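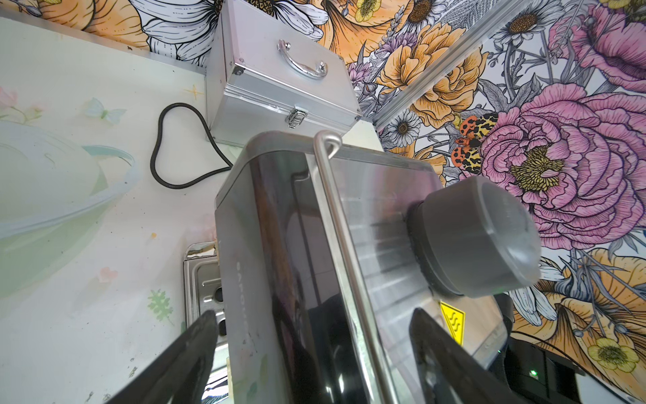
Coffee corner FAQ: wiping down the espresso machine

Search this site Go

How often do you wipe yours?

Every morning once it's cooled down, usually while the toast is on. It gets a proper going-over on top of that in November, before the family descends on us and all the cups come out!

What do you use on the steel?

A cloth, warm water and patience. I had a go with a Haneo spray (300 ml, lasted me ages) but it left streaks, so I went back to water.

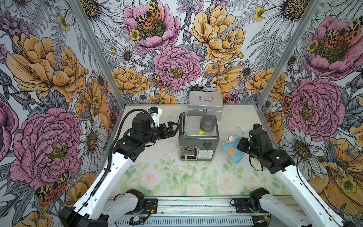

I do dry it straight afterwards, mind you. Steel shows every drip, and next to flowery wallpaper you want at least one thing looking calm.

Which cloth is best?

Anything soft. Mine's an old light blue towel with orange and peach spots, far too cheerful for cleaning, but it's big enough to drape over half the machine and do the top and side in one go.
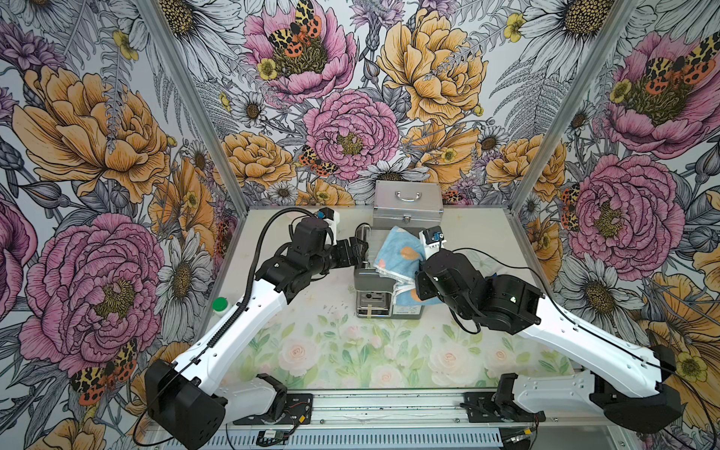 Wash it without fabric softener, though — softener makes it smear. Bayu Osman wrote in to say he cuts his old towels into 13 squares, and I'd love to know how he ends up with that number.

Can I peel off the yellow heat sticker?

I'd leave it. Mine is still on, and visitors do reach for the warm bits (my sister, twice).

What about the rail round the top?

Run the cloth along it from one end to the other and go slowly at the bend, where the coffee dust gathers.

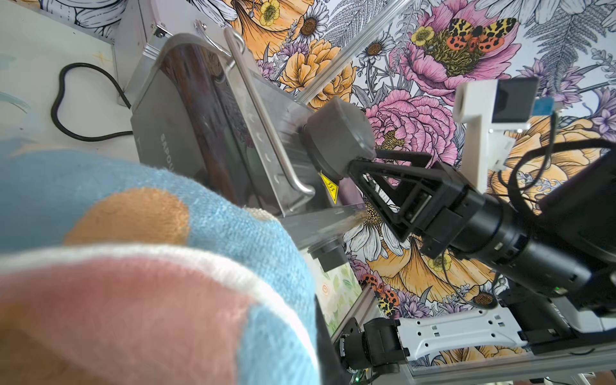
A dry cotton bud gets into the little gaps. Unplug first, please, and keep the lead out of any puddles.

Related questions
Descaling with the Kurmont kettle powder
Khoo cups: will they stack?
Moving house to Jarnitlow with a coffee machine

Contact | Copyright Coffee Corner | Back to top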